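**Moving to a flat with no garden - how do I keep a three-year-old busy on wet days?**

We're moving from Pitstead to Flustberg in September and going from a house with a decent back garden to a second-floor flat with a balcony you could just about stand a mop on. My daughter will be three and a half. At the moment, if she's climbing the walls I open the back door and that's the morning sorted, but I won't have that any more and I'm dreading it a bit.

The living room is a fair size but there are people underneath, so anything with jumping is out. Budget is £30 at most as the move is eating everything else. What do you all do when it's chucking it down? She likes water, stickers and bossing people about.

Posted May 18, 2020

---

**Answer 1**

Telly. Sorry, but it's fine for an hour. Also the library, if the Flustberg one has a kids' morning. Ours in Abera does and it's free.

---

**Answer 2** (marked as helpful by 12 people)

We've been in a flat since my eldest was born and you do get used to it, I promise! I was the same as you at first, convinced they'd be feral by Christmas.

Go out anyway is my main one. Puddle suit, wellies, twenty minutes round the block, then a bath in the middle of the day. If she likes water the bath is your best friend - jugs, a sieve, an old teapot. Mine will stay in until she's a prune. I sit on the loo lid with a cup of tea and get told off for not watching properly.

For downstairs, get a thick rug before you get anything else. We had a second-hand one and it took the edge off the thumping no end. Go and say hello to them in the first week too, it's harder to be cross with somebody you've met. 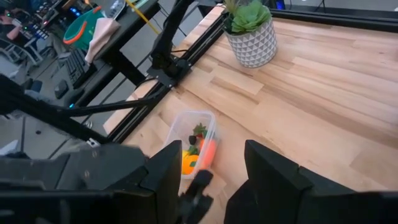 Shops are what I'd do with a child who likes bossing people about. You need a table, some old receipts and a purse with coppers in it, and she can be in charge of you all morning. Don't bother with one of those big play tills. A clear plastic food tub with a bit of toy food in it, like that shiny orange one at the front, is plenty to open up with, and you can add empty boxes from the recycling as she goes. Mine charged me £81 for a banana once and wouldn't give change.

Stickers go on paper taped to the inside of the front door. Not on the door. Ask me how I know.

---

**Answer 3**

Agree about the rug, although check what the lease says about floors first, ours had a whole page on it. I'd add masking tape. You can make roads, hopscotch without the hop, a river to tiptoe over, and it peels up after if you don't leave it down for weeks (I left it down for weeks).

Is the flat in one of the Orex blocks? If so there's a covered bit by the bike store where people let the little ones scoot about when it rains. Not lovely but it's dry.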